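Black gloss worktop shows every speck, what do you wipe yours with?
Rilside Home Forum > Surfaces and cleaning
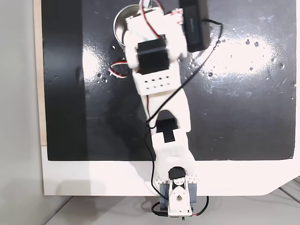

My black top with the light on it. White bits worst right of the middle.

golnar_a
11 October 2018
I put a glossy black surface on the bench in May and I'm tired of it already. It has a white border along the front and a thin strip of beige wood down the left side. Both of those still look fine. The black is another matter. I wipe it, go and make tea, and when I come back it's covered in small white specks again. Some look like dust and some look like droplets that have dried. I've been using washing-up liquid and a kitchen cloth. Is there something better, or is it the surface?

Bontu D
It's the surface. We had black gloss in the flat at Lomell for two years and I would never have it again. Sell it and get matt grey.

arvo52
I don't agree with that. Mine is black gloss and it's fine. Washing-up liquid leaves a film and the dust sticks to the film. Use warm water with a drop of vinegar, then dry it straight away with a microfibre cloth. The drying is what matters.

Bontu D
You're drying a worktop every day, Arvo. That's my point.

arvo52
Takes a minute.

farzad_k
Be careful with vinegar if you don't know what the top coat is. I used it on a lacquered shelf and got a dull patch the size of a saucer. Plain water first. Golnar, do you know the make?

golnar_a
Shokri, bought as an offcut, 63 cm deep. The label only said gloss black. No care sheet with it.

farzad_k
Then I'd try a corner at the back before doing the lot.

Ehsan Akbari
Half of what you're seeing could be the light. You've got a big patch of glare on the right, and anything will show up beside that. Move the lamp and look again before you spend money. Also don't scrape at the specks with a nail. Gloss scratches and then you're stuck with it.

golnar_a
Moved the lamp to the left. The glare went with it, but the specks are still there. Did a back corner with plain water and a dry cloth and that bit came up clear. Will do the rest tonight and leave the vinegar for now.

Bontu D
Let us know how it looks in a week.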